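Packaging and Everyday Design: notes for session 3

Reading a label before you read the words

Right, so last time we got a bit stuck on jars (my fault, I do go on about jars) and I promised we'd move to labels this week. Bring the sheet from Coletti with you if you still have it. If you've lost it, Ainhoa Bustamante has spare copies in the print room and she's very patient about it.

My main point for today is a simple one. Most of us pick things up in a shop without reading a single word. We go by colour, then shape, then perhaps the first letter or two of the name. I did my own shopping this way for years before I noticed, and I teach this stuff! So when you sit down to design a label, try squinting at it first. Whatever is left when the words have gone fuzzy is what people will see from the end of the aisle.

Where the paper goes

There are a few common ways of getting words onto a container and you'll meet all of them in the project.

Front-and-back labels are two separate pieces, usually stuck on. They suit flat-sided bottles, think shampoo or cooking oil. You get a proper front, and all the small print goes round the back where it can't bother anyone.

Wrap-around labels go the whole way round. They're good for anything round, but you lose the idea of a front. Whoever stacks the shelf decides which bit faces out, and they have other things on their minds. So you either repeat the name two or three times round the bottle, or you use a pattern that looks fine from any side. I like the second answer better, though it's harder to do well.

Sleeves shrink onto the shape and cover nearly everything. Lovely on a curvy bottle, but your artwork gets squashed at the neck. The first one I ever did was for a pear drink at Trerkport and the poor pear came out looking like a light bulb. I keep it on my desk. You can have a look at it in the break.

Then there's printing straight onto the glass or plastic, which we'll leave until we've been to Stukley and seen the machines.

Which way up?

Now, type direction. We're all taught that words run across the page and that turning them sideways is a bit rude. On a tall thin bottle, though, running across gives you hardly any room before the word disappears round the curve. Turn it to run along the bottle and you can make the letters far bigger. You do pay for it, because people have to tilt their heads, so save it for a short name. A long name run sideways is a slog, and please don't ever do it with the ingredients.

Brock Nguyen asked a good one last term: if the name goes sideways, should it read upwards or downwards? English book spines mostly read downwards and a lot of French ones go upwards, so there's no law of nature here. Think about how the thing will be held. A drink gets tipped, rolled about in a bag, laid flat in the fridge door when someone's in a hurry. Test yours lying down as well as standing up.

How many do you need?

Print runs matter more than you'd think. For the Ortuño brief we're pretending to order 3000 labels, and the quote changes quite a bit if you drop to 1000. I once ended up with 772 left over in a box under the stairs, all with the old address on. Ask what's likely to change before you order the big number, and keep that bit of the design separate if you can.

To do before next time

1. Find a container at home with a label on it. Peel it off if it'll come, flatten it, and measure it. Then draw the same rectangle and mark which part you'd see from straight on. It's always less than people expect.

2. Practise on a round bottle where the name runs along its length and the label is mostly pattern. Sketch the stripes first, leave the lettering until last, and do one version with the bottle on its side. 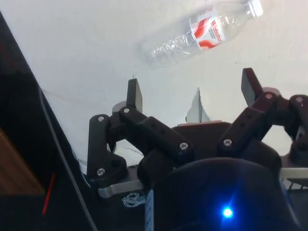
3. Bring two sketches of your own label for the Ortuño brief, one with the name across and one with it running lengthways. Rough is fine, biro is fine. Pin them up by the window when you come in and we'll start from there.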